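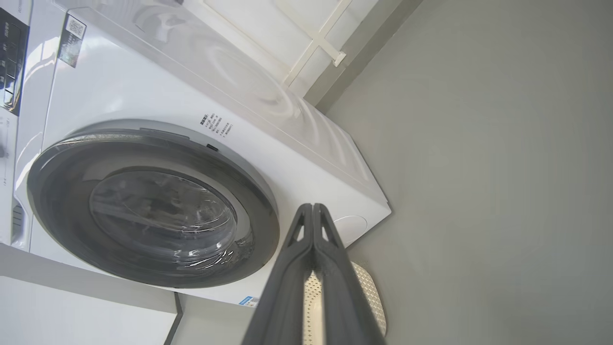

Laundry advice and what I think of it

My mother-in-law, Geum-ok Ahn, washed everything she owned on one setting for thirty years and always looked better turned out than anyone I worked with. I bring her up whenever a new article tells me I've been doing laundry wrong, and lately there is a new article every morning before I've had coffee. Wash your jeans once a year. Never wash your jeans, freeze them. Strip your towels in the bathtub and marvel at the brown water. Put vinegar in everything. Whatever you do, don't put vinegar in anything.

I've been reading this stuff since June, when Gemma Lightfoot forwarded me a newsletter called Numavura with the subject line "this will change your life." It did not change my life. It did get me annoyed enough to try some of it out, and a few people have asked me to write down what I think, so I'm doing that.

The bathtub thing first. You fill the tub with very hot water, add borax, washing soda and detergent, and leave your clean towels in it for hours until the water turns the color of weak tea. People post photos of the water. I did it with our blue towels and got blue-gray water, and I'd like somebody to explain to me how much of that was old grime and how much was the dye. Soak a navy towel in hot alkaline water and of course you're going to get a tub of something. A few of the towels did come out a bit softer. One came out with a pale patch, and it's now the dog's.

Vinegar I'm less sure about. Seon-mi Jin swears by it for gym clothes, and her gym clothes don't smell, so there's that. She also hangs them up the minute she gets home, though, and I leave mine balled up in a bag in the trunk. When I tried hanging mine up right away, with no vinegar at all, they were fine. I mentioned this to her and she said the vinegar couldn't hurt. I've since read that it can be hard on rubber parts if you use it often, and I've also read that this is nonsense, and both articles were written with total confidence and neither one showed me a piece of rubber. 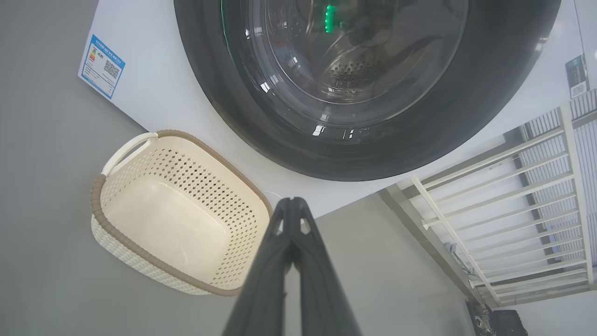 Then there's the detergent math. The bottle I was buying, Clarkell, has a cap with lines inside it that you can't see unless you hold it up to a window. For years I filled it to the top, like everybody. I now use 2 tablespoons for a regular load and see no difference at all in the clothes, except that my dark shirts have stopped getting those chalky streaks. This is the one piece of internet advice I'll stand behind. I do notice it's also the only piece that involves buying less of something.

Which brings me to laundry sheets. I paid for a subscription from an outfit called Voltley (nine dollars to start, then it went up, and the email telling me so landed in spam). The sheets are thin, they smell nice, and they take up hardly any room on the shelf. As for washing, I gave them a T-shirt with spaghetti sauce on the collar and got back a T-shirt with slightly lighter spaghetti sauce on the collar. The site has 3130 reviews and I scrolled until I found a bad one, which took a while. It was about shipping.

Smell boosters I won't even argue about. They're perfume in bead form. If you like perfume, fine, but "deep freshness" isn't a thing that happens to a sock.

Myung-ja Koo, who I've known since college, thinks I'm too hard on all this. Her view is that people enjoy having a system, and if a woman wants to sort her whites into warm whites and cool whites then she's having a better time than I am. Maybe. But she also spent $199 on a folding board and a set of matching bins from Ljungberg, and when I was over there last, the clean clothes were on the guest bed.

I did try sorting properly for a month. Lights, darks, towels, delicates, sportswear. What I got was five small piles and never enough in any of them for a load, so either I ran the thing half empty or my good sweater sat waiting for two more sweaters to get dirty. I went back to lights and darks. A red sock got in once. We have some pinkish pillowcases now and I sleep fine on them.

Cold water is the other one I've come around on, mostly. Everyday clothes that aren't really dirty do fine in cold. Sheets after somebody's had the flu, kitchen rags, anything the dog has been on, I still do hot, and I don't care how many cheerful charts I get sent.
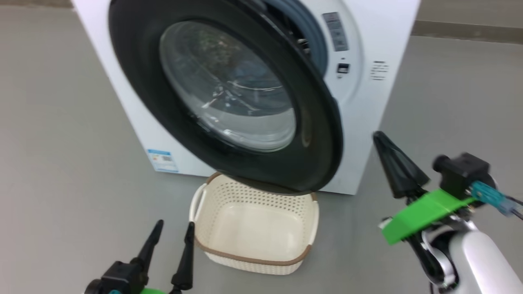
Door open, basket empty underneath.

My niece Na-rae Yeon just moved into her first apartment and asked me for a list of what to buy. I told her a basket, one plain detergent and a drying rack that doesn't tip over. She wrote back asking about scent beads. I'm thinking about how to answer that.

Next time I want to get into dryer balls, which I've been using for two months now. So far the only thing I can report is that they're loud.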